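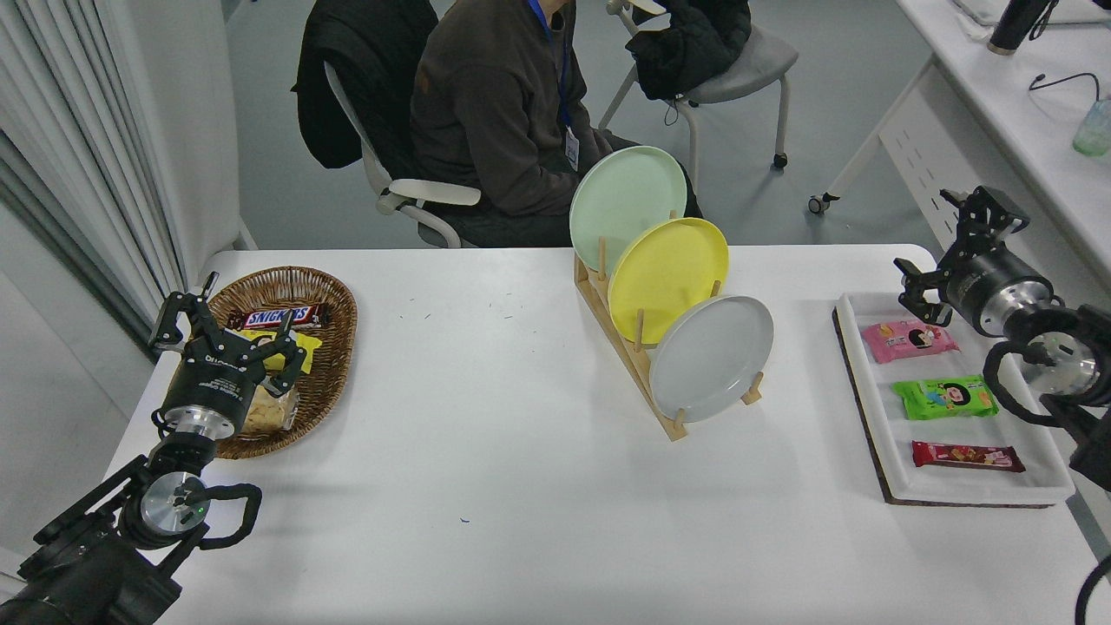 Snickers and crackers or puffed snacks in the wicker basket

Kitchen > Table and Dish Linens > Dish Towels > Coppens Linen Dish Towel

Print this page | E-mail to a friend
Shares: 16 Comments: 4

Coppens Linen Dish Towel, Item 715
Sold singly or in a bundle of six

We have carried a good many dish towels at Tistavau over the years, and if you've been a customer for any length of time you know we are a little fussy about them. Some were pretty and wouldn't dry a spoon. Some dried just fine for a month and then went thin in the middle, and one batch (we still get teased about it) turned every white shirt in the wash a pale shade of pink. So when the Coppens samples came in we took them home, handed them around to family, and used them for the whole of August before we put in an order. That was a summer of corn on the cob and sticky jam jars, so they got a real workout!

The Coppens is a plain, honest towel made of pure linen, woven fairly heavy, with a hem on all four sides and a sturdy cotton loop sewn into one corner. It is bigger than most. You can fold it in half and still have plenty to work with when you are drying a roasting pan, and if you are the kind of cook who throws a towel over one shoulder it will stay put there. There is a narrow stripe down each long side and no other pattern. We get asked now and then if it comes with roosters or lemons on it. It doesn't, I'm afraid, though you will find a lemon print over on the Plasitz page.

Please know that a new linen towel feels stiff, almost like paper, and it won't soak up much on the first day. The weave needs a few trips through the washer to loosen up. By the fourth or fifth wash you will start to feel the difference, and after that it only gets softer. My own oldest one is so limp now you could mistake it for a handkerchief, and it's still the first one I reach for when there are wine glasses to do. 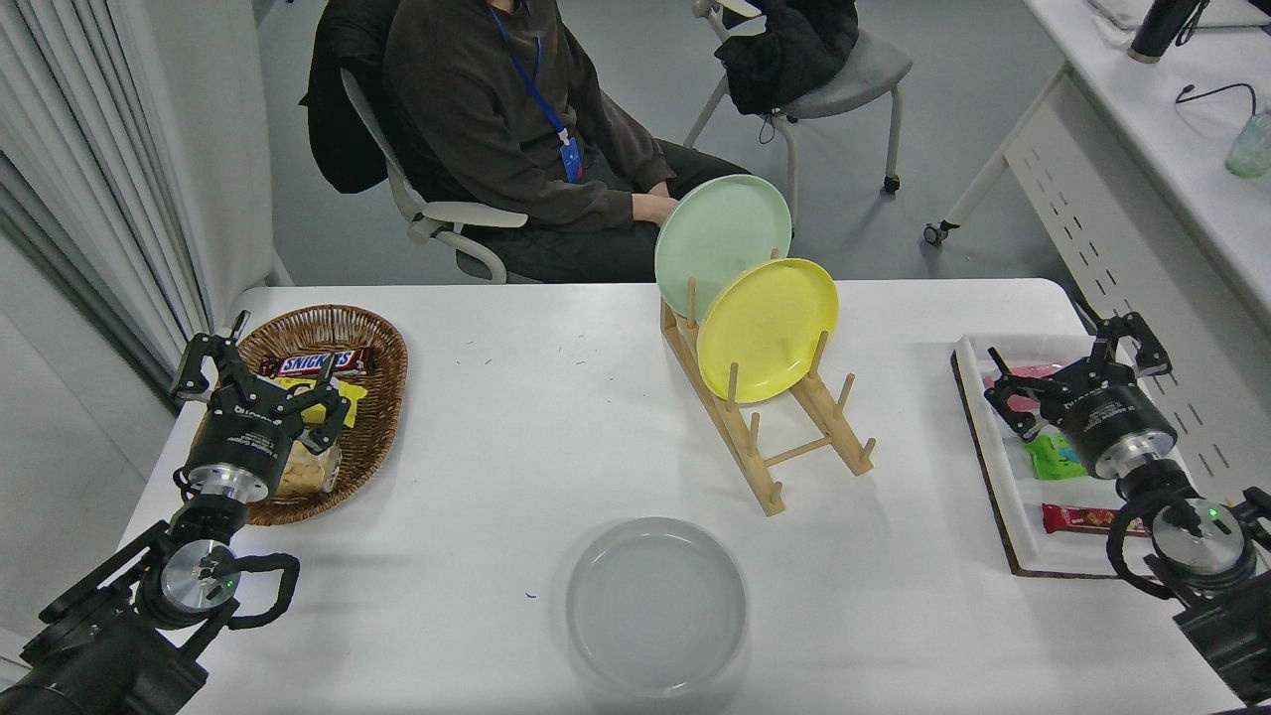 Colors and Bundles

Item 715 comes in natural with a blue stripe. Item 710 is the same towel with a red stripe, and Item 804 is the bundle of six, which you may have all in blue, all in red, or three and three. Just tell us in the order notes which you would like. If the notes are left blank we send three and three, and most people seem happy with that.

The red is a soft brick red, a little quieter than it looks on some computer screens. If you are trying to match a particular tablecloth or a set of curtains, drop us a line and we will mail you a snippet of the fabric so you can hold it up in your own kitchen light. We keep a jar of snippets by the packing bench for just this.

Washing and Care

Wash warm with like colors. Wash the red ones by themselves the first time, please. Skip the fabric softener altogether, as it coats the fibers and you'll wonder why your towel has started pushing the water around the plate. A low dryer is fine, or hang them on the line if you have one. They will shrink a bit on the first wash, mostly in the length, and we have allowed for that in the cutting. Ironing is up to you. I iron mine when company is coming and at no other time.

For tomato or berry stains, rinse in cold water right away and let the towel soak overnight with a spoonful of plain washing soda. Bleach will weaken linen, so keep that for something else.
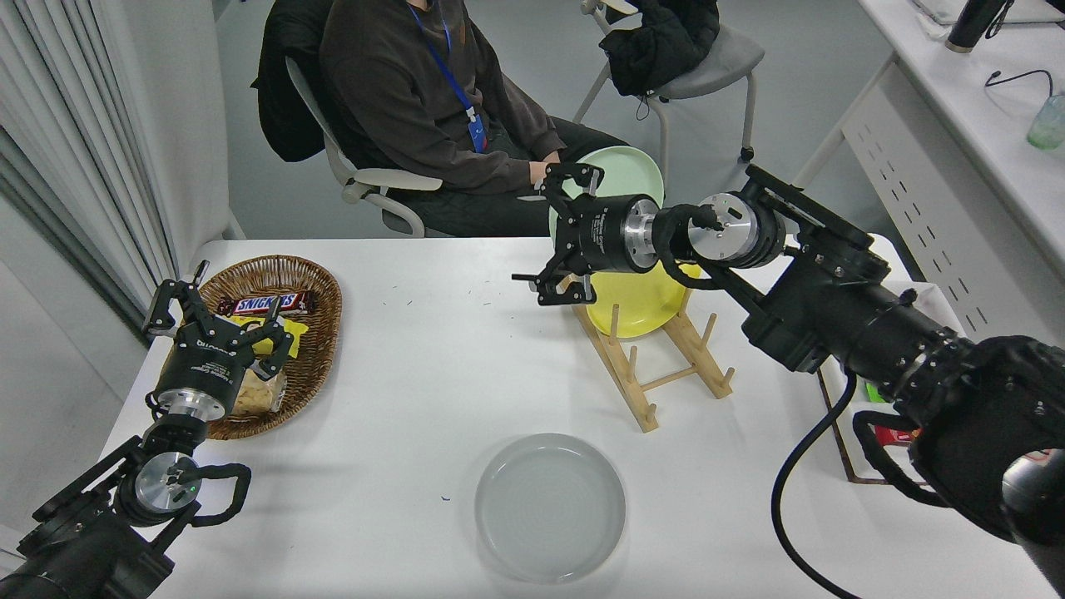
Linen dries glass better than any other cloth we've tried, and that is where the Coppens really earns its keep. It leaves no fuzz behind, so your tumblers and pitchers come out clear without a second rubbing. For everyday plates you may like to let the air do half the job first. A light wooden dish rack with upright pegs, like the one on the white table, will stand the plates up between the pegs while the water runs off, and then one towel will see you through a whole supper's worth of dishes. Lay a second towel flat underneath to catch the drips. Wooden racks do like to be wiped down along the slats at the end of the evening, and a damp Coppens does that nicely too before it goes in the hamper.

Goes Well With

The Bernetti wall hooks, sold in pairs, are the right size for the corner loop, and the towel hangs open enough on them to dry by morning. We also keep the Plasitz dish cloths in stock for the washing side of things. They are knitted cotton and come in cream only.

Ordering and Returns

We pack bundles flat in tissue and single towels folded in a paper sleeve. Gift notes are free, and we write them by hand, so keep them short enough for a small card. If a towel isn't what you hoped for, send it back unwashed and we'll swap it or refund you. If a hem comes loose, tell us even if you have washed it many times over. We would like to mend it or replace it.

Red stripe (Item 710) back in stock as of 11/10/2021.

Print this page | E-mail to a friend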